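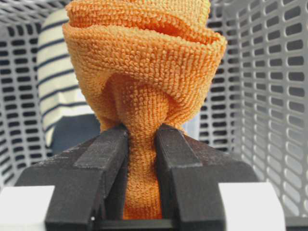 橙色毛巾,拧起来的一团。

先说结论,免得有人看到一半跑了:区里那个公共洗衣房,我赞成继续由区财政出钱,而且我认为本党在这件事上应该少一点扭捏。十月二十日晚上要开基层支部会,我怕到时候轮不到我发言,所以先写下来。写得急,错字见谅。

背景简单讲。Gokarell 老厂区那一片,租房的多,楼老,管子也老,很多户家里装不了洗衣机。前年区里把旧邮局一楼改成了公共洗衣房,十一台机器,收费很低,低到基本只够水电。今年三月预算讨论,有人提出把它包给 Stondell 物业,理由是"让专业的人做专业的事"。这句话我听了二十年了。每次听到,后面都跟着涨价。

我不是说私人公司一定坏。我自己就在私人公司上班。我也不觉得凡是政府办的就好,去年区里那个停车小程序,Truto,谁用过谁知道,罚单倒是发得快。问题在别处。问题是:一个地方的人,愿不愿意为用不起的邻居掏一点钱。

三百二十一户。这是区里自己的数字,登记使用洗衣房的住户。反对的人拿这个数说事,说你看,全区这么多人,才三百二十一户在用,凭什么大家出钱。

那我也问一句。消防车一年来过你家几次?我家一次没来过。我照样交钱,交得心甘情愿。图书馆呢,我上次进去还是陪孩子躲雨。公共的东西本来就不是按人头对账的。你哪天失业了,搬去小房子了,老了爬不动楼了,那个东西还在那里,门还开着,这就是它的用处。

再说,三百二十一户后面是多少人,没有人去问。有的一户就一个老太太,有的一户三代人挤着。衣服、床单、孩子吐过奶的毛巾,攒一个星期,拖着来。这种日子我过过。小时候我妈用手洗,冬天,手上裂的口子贴着胶布,胶布泡掉了再贴。所以我承认,我在这件事上不中立。

写专栏的 Abhishek Jaiswal 上周在区报上讲,补贴洗衣房是"用公款买感动"。文章写得漂亮,我读了两遍。他有一点说得对:我们这边的人讲公共服务,太爱讲故事,不爱讲账。那就讲账。

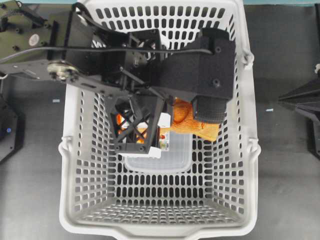 洗衣房一年的缺口,按区里公布的,占区预算的万分之七。万分之七。区政府门口那块花坛换一次季花我不知道多少钱,也没见谁在会上为花坛吵到半夜。交给 Stondell 以后,方案里写着每次洗衣涨价百分之七十,"分步实施"。一个星期洗两次的人家,自己算。省下来的万分之七不是没有了,是挪到了那三百多户的口袋上去掏。账就是这么个账。

还有一条很少有人提。外包合同一签,区议会以后想问什么都问不着了。机器坏了多久没修?商业信息。为什么晚上提前关门?运营安排。几年前 Yan 街的老年食堂就是这么没的,先是外包,然后缩短时间,再然后"使用率不足",关了。使用率当然不足,下午四点就不让进了,谁四点吃晚饭。当时投票外包的,有好几位是我们自己党的议员。我那时候也没吭声。这个帐我记在自己头上。

所以我对本党同志有点意见,直说。我们选举的时候很会讲"一起",传单上印得大大的。选完了碰到预算,第一个反应是怕人家骂我们乱花钱,于是抢在对方前面砍。砍完了对方也不领情,照样骂。选民呢,分不清两边有什么区别,下回干脆不来投了。老厂区上次的投票率,难看。我去敲过门,有个开货车的大哥跟我说,你们来一次,我这儿的灯就少一盏。我站在楼道里没话回他。

有人会说要妥协。可以妥协。我能接受的有这些:

- 价格小涨,跟水电走,每年公开一次
- 晚上改成自助,省一份值班的人工
- 旧邮局二楼租出去,租金补一楼

我不能接受的:把产权和管理权一起交出去,一签好多年,违约金还由区里担。这个条款在方案附件里,字很小,建议各位开会前翻一翻。我翻到的时候已经快夜里一点了,看了三遍才敢相信自己没看错。

也别跟我说老厂区的人"不懂珍惜"。这话在三月的会上真有人讲,说机器里老有硬币和沙子。有沙子是因为那里住着干工地的人。给他们修路盖房的时候不嫌沙子,洗件衣服嫌了。

对面党的朋友,我也想说一句,不全是客气话。你们里面有几位是真心觉得少收税对大家好,我信。但税少收的那一点,住大房子的人感觉不到,住小房子的人每个礼拜都感觉得到洗衣服贵了。你们要是也肯去旧邮局坐一个下午,带本书,坐着就行,回来我们再辩,我请喝茶。

支部会的动议我已经写了一版,要求本党议员在外包案上一致投反对,同时提出上面那三条作为替代。需要有人联署。愿意的在会前找我,或者把名字留给门口登记的同志。动议文本今晚还要改一遍,第二段太长了,违约金那条我打算提到最前面。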